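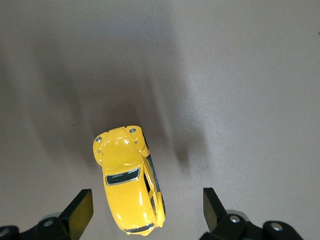 그림 3-1. 손목 카메라로 본 작업대와 그리퍼. 두 손가락 사이에 노란색 다이캐스트 자동차가 놓여 있다.

3. 도입 계획과 예산 산정

이 장은 Fivex 탁상형 로봇 셀을 구매하기 전에 담당 부서가 확인할 항목을 다룹니다. 설치 절차는 4장, 유지보수 일정은 7장을 참조하십시오.

3.1 작업물 정하기

1. 첫해에 다룰 작업물의 목록을 만듭니다. 품목마다 폭, 높이, 무게, 표면 재질을 적습니다.
2. 목록에서 가장 넓은 품목과 가장 무거운 품목을 표시합니다. 그리퍼 사양은 이 두 품목을 기준으로 정합니다.
3. 표면에 광택이 있는 품목은 따로 표시합니다. 그림 3-1의 자동차처럼 도장면에 밝은 반사가 생기는 물체는 조명 항목(3.3)에서 다시 검토합니다.
4. 놓이는 방향이 일정하지 않은 품목은 비고란에 "방향 자유"라고 적습니다.

참고: 목록이 확정되지 않은 상태에서 견적을 요청하면 표준형 손가락 기준으로 금액이 산정됩니다. 이후 손가락을 변경하면 견적을 다시 받아야 합니다.

3.2 그리퍼와 손가락 패드

1. 손가락을 벌린 폭에서 가장 넓은 품목의 폭을 뺍니다. 남는 값이 양쪽 여유의 합계입니다.
2. 여유의 합계가 13 mm보다 작으면 광폭형 손가락을 선택합니다.
3. 패드는 소모품 예산에 넣습니다. 본체와 같은 주문서에 여분 한 벌을 포함하십시오.
4. 손가락 고정 나사의 예비품과 규격에 맞는 공구가 견적에 들어 있는지 확인합니다.

주의: 타사 패드를 장착하면 파지력 설정값이 맞지 않을 수 있습니다. 도장된 작업물은 시험 파지를 마친 뒤 운전에 투입하십시오.

3.3 작업대와 조명

1. 작업대 바닥은 최소 900 × 900 mm를 확보합니다. 제어기와 비상정지 스위치 자리는 이 면적에 포함되지 않습니다.
2. 상판은 무늬가 없는 밝은색 무광 제품을 권장합니다. 기존 작업대를 쓰려면 평탄도를 먼저 측정합니다.
3. 실제 운전 시간대에 조명을 켜고 상판의 그림자를 확인합니다. 그림 3-1에서는 작업물 위쪽과 왼쪽으로 경계가 흐린 그림자가 넓게 깔려 있고 오른쪽은 밝습니다. 설치 위치의 명암 차가 이와 비슷하면 Plarkgate 보조 조명을 예산에 추가하고 카메라 노출을 다시 설정합니다.
4. 손목 카메라 케이블은 최대 300 mm까지 연장할 수 있습니다. 그보다 긴 배선이 필요하면 중계기를 별도로 주문합니다.

3.4 예산 항목

예산안에는 다음 항목을 각각 한 줄로 적습니다.

로봇 본체와 제어기
그리퍼, 손가락, 여분 패드
손목 카메라와 케이블
작업대 및 보조 조명
Skerkard 소프트웨어 사용권(연 단위)
설치 및 작업자 교육
운송비와 보험료

사용권은 매년 12월에 갱신됩니다. 연도 중간에 구매하면 첫해 요금은 남은 개월 수로 계산하므로, 다음 해 예산에는 연간 금액 전체를 반영하십시오.

참고: Fortin 안전 펜스는 선택 사양입니다. 위험성 평가에서 펜스가 필요하다고 판단되면 본체와 함께 발주해야 납기를 맞출 수 있습니다.

3.5 견적 요청과 발주

1. 3.1의 작업물 목록과 설치 장소 평면도를 견적 요청서에 첨부합니다.
2. 대표 품목의 실물 견본을 품목당 두 개씩 보냅니다. 견본은 시험 후 반송되며 반송비는 견적에 포함됩니다.
3. 시험 결과서를 받으면 파지 위치, 손가락 종류, 카메라 설정값이 요청 내용과 맞는지 대조합니다.
4. 전원 용량과 반입 경로를 시설 담당 부서에서 확인받습니다.
5. 견적 유효기간 안에 발주서를 제출합니다.

주의: 발주 후 작업물 규격이 바뀌면 시험 결과서는 효력을 잃습니다. 변경된 견본으로 시험을 다시 신청하십시오.

개정일: 22. 6. 27.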